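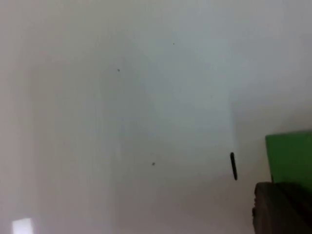 Page last changed: 2023-04-01

THE CIRCLE GAME

My grandmother left me a whiteboard, two foam cubes and a debt of 840 dollars at the Bednarek bakery, and I'll tell you straight up that I only wanted to hear about the bakery. You don't grow up in Tullham without having feelings about that bakery (the poppyseed thing with the icing, if you've had it you know). The board I could have left on the kerb.

But the will said I had to learn the game before I got the keys to the flat, so off I went to the old ferry office with a board under one arm, feeling like a substitute teacher.

You lay the board flat on a table. Flat, always, never up on the wall. One player draws a circle on it in black marker, freehand, and whatever wobbly egg comes out is the circle for the night. No redoing it. Then the green cube goes in and the blue cube goes looking for it, and that's Graller. That's the whole rulebook! Gran played it for most of her life and wore out I don't know how many markers.
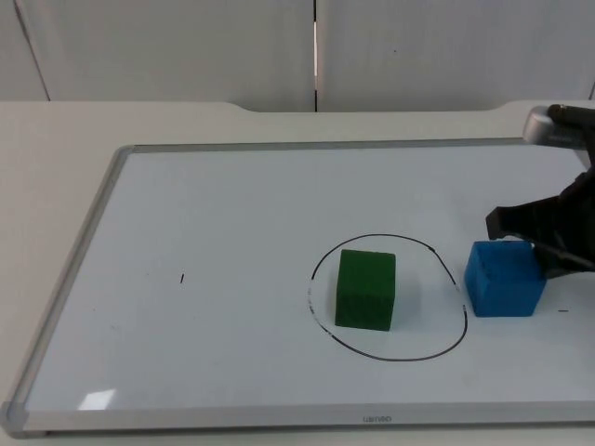

I lost my first match before I'd got my coat off. I had put blue down just outside the line because it seemed polite, sort of like knocking, and the old girl across from me gave a sigh you could have heard in Flaltgate. You get one turn outside, she told me, and after that it's rude. Green is home. Blue is whoever's come to see you. Did I leave people standing on the step at my place?

Well, I did, as a matter of fact. I had left Gran on mine a couple of Octobers back, with a casserole, while I hid behind the fridge and pretended to be at work. I hadn't told a soul about that. I went red right up to the ears and asked if there was any tea going.

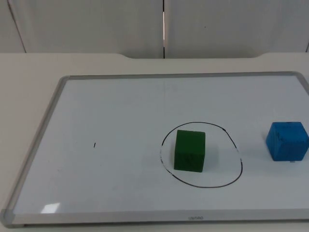 Tullham Graller Club, Ferry Office Branch

There was tea, and there was a ledger as well, a great fat thing in a green cloth cover. Gran had played 1188 matches and every one was written up in her slanty capitals. I flipped through for the wins, as you would, and couldn't find a column for them. She'd only put down how the circle came out. "Lumpy." "Bit like a potato." "Gap on the left, leave it, the draught gets in but so does the cat."

I read that last one over a few times. Then I looked at the circle we'd been using, with its ink rubbed thin down the left side, and I put the cloth back in my pocket. I had been about to tidy it up.

"Your go, love," said the old girl.

So I had my go. I picked up blue, which weighs nothing, honest to goodness it's like holding a bit of toast, and I thought about the casserole. Tuna, I think it was. She'd left it on the mat with a tea towel over it and I ate the lot that night standing up at the bench. 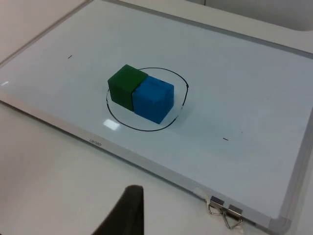

Right up against green, no gap at all. My neighbour across the table looked at it for ages, chewing the inside of her cheek, and then she got out the ledger and handed me the pen. I didn't know what you were meant to write. I put "wonky, but there's room" and she blew on the ink for me.

I got the keys that same night. The flat smelled of lavender and old radiators, and there was a casserole dish in the sink that I recognised. I washed it, dried it, and walked it down to Bednarek's in the morning along with the first 2 dollars of what we owed. They filled it with poppyseed things and wrote it on the bill.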